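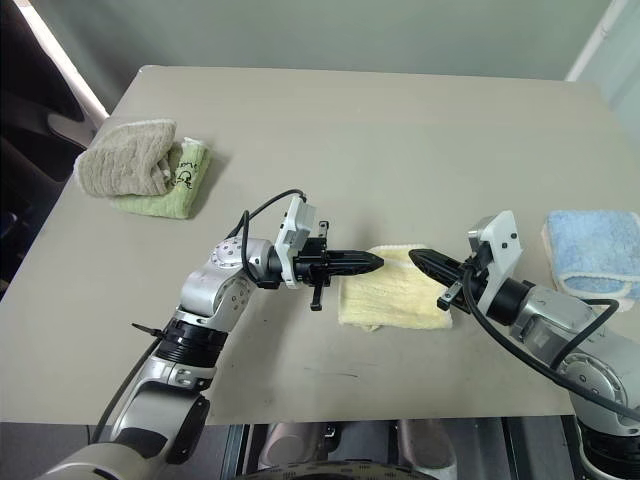 Towel folding is the reduction of a washed and dried towel to a flat or rolled shape for storage, display or carrying. Done in homes, hotels, gyms, hospitals, pools. Methods differ by region, shelf depth and habit, and most households use more than one without naming any of them. Results differ too, even on the same table: a gray-brown towel may end up as a thick rounded bundle, a light blue one as a thick rectangular stack with its pale trim along the fold, a yellow one lying roughly square with wrinkles across its lower half. Thickness of the pile has a lot to do with it. Plush towels resist a sharp crease and spring back a little, thin ones hold it.

Terms

Pile: the raised loops on the face of the towel. Hem: the flat stitched strip at each short end, often paler or smoother than the rest. Selvage: the long side edges. Fold line: where the layers turn. Face fold or front: the rounded edge meant to point outward on a shelf. Tail: any bit that sticks out after folding, usually a corner or a bunched end. Also called a tab or an ear.

Common methods

Half fold. Short end to short end, then again. Quickest. Gives a wide flat piece, fine for deep shelves, tends to slump in narrow ones.

Third fold. Long sides brought in over the middle, then the strip folded in half or in thirds. Hides the selvages. Standard in many hotels and in most printed laundry guides. Sometimes called the Sterkbridge fold, after the laundry school at Sterkbridge where it was taught to every new student; the name is not much used outside the trade.

Roll. Long sides in, then rolled from one hem to the other. Good for baskets and travel bags. Thick towels make a fat roll that can come undone unless the end is tucked.

Pocket roll. As above but with one corner turned back first to make a pocket, which is then pulled over the finished roll. Holds together when tossed in a bag. Common at swimming pools.

Square fold. Used mainly for hand towels and washcloths. Folded 2 times in each direction. Bulky at the center with plush cloth.

Surface and handling

A large smooth table is prefered. Beds are widely used but sag, and the hems drift out of line. Table height should be near the hip for standing work. The towel is shaken out once, laid face down, smoothed from the middle outward, then folded. Smoothing between folds matters more than speed, as trapped ripples show up later as lumps. Towels folded damp keep their creases and can smell, so most guides say to wait.

Stacking

Usually by size, largest at the bottom. Front edges out, hems to the back. Some linen rooms stack by color instead, which helps with sorting but gives uneven piles if sizes are mixed. A stack leans when the folds all face the same way, thick side over thick side; turning every second towel fixes this but spoils the look of the front. Open debate, no settled practice.

Marking

Towels in shared use are often marked by hand with a laundry pen or by a sewn label. Lettering placed near a corner may be partly lost in the folds and hard to read until the towel is opened. The Dristemari bath houses moved their marks to the hem for this reason in 2000. Kashindye, a linen supplier, issues a folding card with its stock showing which part of the mark should face up, card no. 646 for bath sizes. The card for hand towels was withdrawn and not replaced.

Wear

Repeated folding on the same lines thins the pile there, most visible on colored towels as a faint stripe. Refolding the other way every few washes spreads teh wear.

See also

Linen closet
Laundry marking
Jetum fold (napkins)
Terry cloth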